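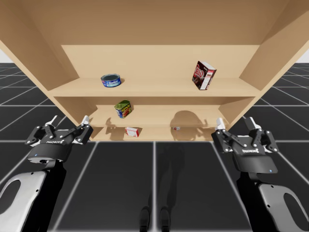 Issue 4

Support > Shelf Handling > Known Faults

Last updated: May 2020

Frequently Asked Questions: Gripper Closure Fault in the Veladard Shelf Task

What is the fault?
During simulated shelf picking, one or both grippers may remain open after a close command has been sent. The controller records the grasp as complete and the arm withdraws without the product. The fault is listed as number 39 in the Hivholm register.

Which setups are affected?
Two-arm setups running the Veladard shelf scene with grocery items such as the SPAM can and the JELL-O box. Single-arm setups are not affected.

How often does it occur?
Karabulut ran 400 trials at the Cestberg site. The fault appeared in 39 of them, most often when the target was on a lower shelf.

Is there a safety risk?
There is none in simulation. On physical equipment, an arm that reports a false grasp may proceed to its next movement at full speed. Software showing this fault must not be transferred to hardware.

What should operators do?
Stop the run, save the log and reset both arms to the start position. Do not resend the close command. If the fault occurs 2 times in one session, end the session and notify the Cestberg support desk.

When will a correction be available?
A revised controller is planned for November. Until then, the finger position check must remain switched on.

This site uses cookies to remember your settings. Accept | Manage preferences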